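**Ernura entrance shoe rack, chromed metal**
Supplied by Illholm Storage. Page revised Oct 28, 2018.

The Ernura is an open shoe rack for hallways, porches, changing rooms and the entrances of shared housing. It is made from chromed metal tube and has a lower shelf of parallel bars, so that grit falls through to the floor and can be swept up from underneath.

### Specification

- Length: 70 cm
- Height: 56 cm
- Weight limit for the lower shelf: 20 kg
- Finish: bright chrome
- Feet: dark, non-marking
- Guarantee: 2 years, covering the joints and the finish

The rack is delivered flat. Assembly requires the hex key provided and no other tools. All joints should be tightened by hand first, and fully only when the rack is standing on a level floor.

### Use

Low shoes may be placed on the bars in either direction. Many households prefer the heels to face outwards, as pairs are then easily lifted with one hand. Slides and other backless footwear are best kept on the floor, close to the rack, where they can be stepped into directly. Tall boots should not be stored on the lower shelf.

The rack may be used on tile, sealed wood or a floor mat. On a soft mat, please check that all feet bear evenly before loading the shelf.

### Care

Wipe the tubes with a soft cloth and warm water, then dry them. Scouring pads and cleaners containing chlorine will damage the chrome and are not covered by the guarantee. Wet footwear should be left to drain elsewhere before it is put on the rack.

### Related items

The Maihi boot tray and the Calach wall hooks are sold separately. Replacement feet can be ordered in sets through our spare parts desk; please quote the rack name and the year of purchase. Enquiries from housing associations and schools should be addressed to Maarja Vasiliauskas, Contract Sales.

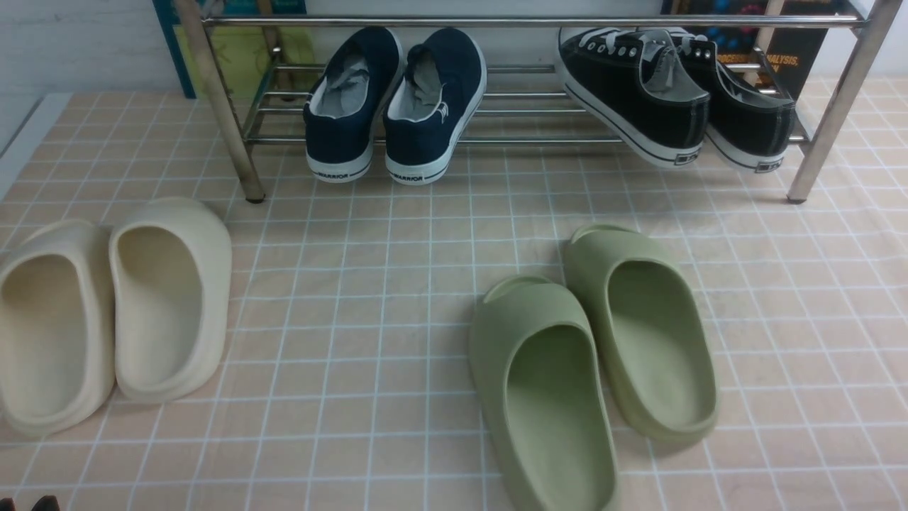
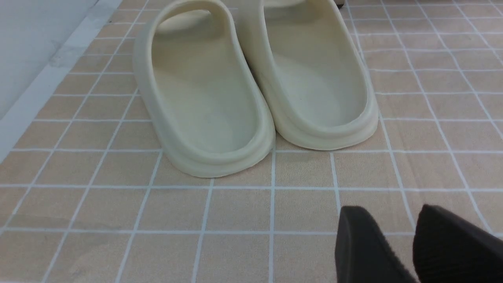

*First picture: Ernura rack with canvas shoes on the lower shelf. Second picture: foam slides placed on the floor. Footwear not included.*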